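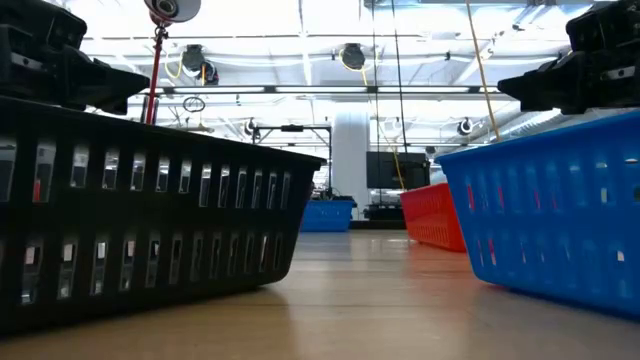 Page last changed: Tuesday, October 6, 2026

Visit to the Bakke paper mill open day

The Bakke mill opens its doors to the public once a year, on a Saturday in August. I had meant to go for a long time and this summer I finally did, with Teodor Sandberg, who worked in printing before he retired and knows paper a lot better than I do.

Parking is in the field across the river. From there you walk over the old footbridge and sign in at the gatehouse, where they hand out earplugs and a visitor badge. Tours leave every half hour in groups of 12. We got the second one of the morning. Our guide was Roald Sjöberg, a shift supervisor on the big machine.

The tour starts in the wood yard. Bakke buys mostly spruce, and the logs are debarked in a long steel drum that you can hear from the parking field. The bark goes to the boiler and covers a good part of the heat the mill needs. Sjöberg said the worst time for the drum is late winter, when the bark is frozen on and each load has to go through slower.

Next is the pulp building. It is warm in there and smells like wet cardboard. We looked down through a hatch at the refiners but could not go on the floor. Teodor asked about recycled fiber and was told the mill tried it for several years and gave it up when the supply of clean office paper dried up.

The paper machine is what people come for. It is 162 meters long and fills a hall of its own. At the wet end the stock is almost all water. By the time it reaches the reel it is a dry sheet moving too fast to follow by eye. We walked the length of it on a raised walkway – slowly, with a lot of pointing, as you can't hear a word. There was a web break while we were there, and the crew had the sheet threaded again before our group reached the far end.
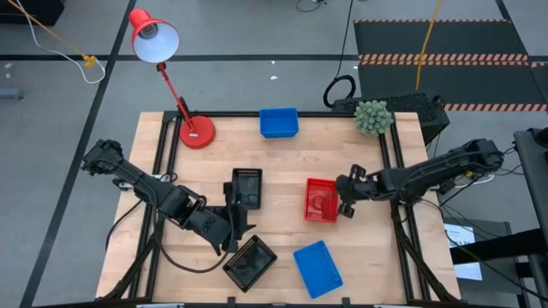 After the machine hall you go through finishing, where the big reels are cut down into rolls and sheets. The main product now is Stiltano, an uncoated book paper in a creamy white. Randitz, the heavier cover stock, is run only a few weeks a year. Each visitor gets a small pad of Stiltano at the exit. I have been using mine for shopping lists and it takes a fountain pen well.

There is a short display on the mill's history in the old rag store. The best thing in it is a set of watermark molds, along with sheets you can hold up to the window. Gøran Strand, a former machine tender, was making paper by hand at a tub and let anyone try. Mine came out thick on one side.

Lunch was fish soup in the canteen, and the line was long by noon. Closed shoes are required on the tour, and a couple behind us in sandals had to go back to their car. There are a lot of stairs and no elevator in the machine hall. The last tour leaves at 2.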